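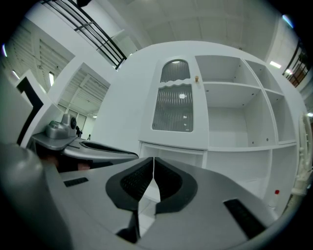 ## Cabinet doors that won't sit straight

Most kitchen cabinets built in the last few decades use concealed cup hinges, and most crooked doors can be fixed with a Phillips screwdriver. Use a hand screwdriver. A drill will strip the small screws before you feel them tighten.

Open the door and look at the hinge arm. The screw nearest the door moves it left or right. The one at the back moves it in or out from the cabinet. Height is set by the two screws on the mounting plate, which you loosen, shift and retighten. Some newer plates have a cam for this.

Turn one screw a half turn, close the door, and look at the gap. Then do the other hinge. If you adjust only the top hinge the door will tilt, and that is what you want when the gap is wider at one end.

**Stripped holes.** Take the hinge off and pack the hole with wooden toothpicks dipped in wood glue. Three is usually enough. Snap them off flush, let the glue dry overnight, and drive the original screw back in by hand. In particleboard that has crumbled, drill the hole out to 3/8 inch and glue in a piece of dowel.

**Doors that bang.** Stick-on felt dots wear out quickly near the stove. Clear rubber bumpers last longer. Wipe the spot with rubbing alcohol first, or they will slide down the door by February.

**Greasy doors.** A few drops of dish soap in warm water takes off most of it. Work from the bottom up so drips don't streak over dry grime, then rinse with a clean damp cloth and dry right away. Keep water out of the seams on painted MDF. Once the edge swells it can't be sanded back to shape.

**Sticky drawers.** Pull the drawer and vacuum the slides before you put anything on them. Crumbs cause more trouble than wear does. On wooden runners, rub a plain candle stub along both edges. On metal ones use dry silicone spray, sparingly, and wipe off the extra. Cooking oil turns to gum.

King-fai Tsao wrote in to ask about doors that drift open. Check the cabinet with a level before touching the hinges. If the box leans forward, shim it at the floor.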